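How Does a Robot Arm Know What to Do?
By Tegan Hapeta

Hi again, it's Tegan! Last time we talked about motors, and a bunch of you wrote in to ask about the part you can't see – the software. Great question, and it's my favorite thing to talk about, so get comfy.

Let's start with you. Think about putting a toy in a drawer. You probably don't think at all, right? Your eyes find the toy, your brain plans a path, your arm goes. A robot arm needs somebody to write all of that down in a program. My friend Adjoa Odoi and I work on one called Plondura, and its whole job is tidying one small thing into one small drawer. (Yes, grown-ups get paid for this!)

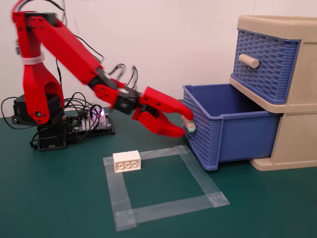 The first piece of the program is called perception, and it's a fancy word for noticing. A camera sends in a picture, but to a computer a picture is just a giant pile of numbers. Plondura has to dig through the pile and say, "These numbers are a knob, and those ones are a brick." Adjoa helped it learn by showing it 3,056 pictures. She labeled the knobs herself and got very, very tired of knobs.

Next comes planning. The program makes a list, a bit like a recipe:

Find the knob.
Grab the knob and pull.
Let go.
Find the brick and pick it up.
Carry it to the drawer.
Open the fingers.

The order matters a lot! Back in May I mixed up two lines by mistake, and Plondura tried to drop the brick before it had opened anything. Clunk. Right on the table. 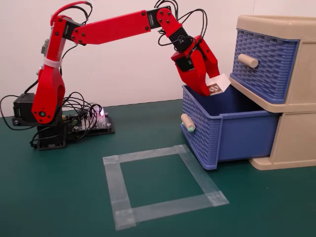 Brick in the gripper, drawer open: the carrying step of the plan.

The last piece is control. The plan says "move to the drawer," but a motor has no idea what a drawer is. It only understands things like "turn a little this way." So the control software chops every big move into lots of tiny ones, and keeps checking as it goes. Am I there yet? No? Turn a bit more. Too far? Come back a bit. If you've ever been on a long car ride with a little brother, you know how that sounds.

Want to try it? Get a friend, a cup and a spoon. Your friend is the robot and closes their eyes. You're the software, and you have to get the spoon into the cup using only words like "left," "down" and "stop." My best score is eight commands, and I'm still pretty proud of it.

Next time: what happens when a robot drops something, and how it finds out!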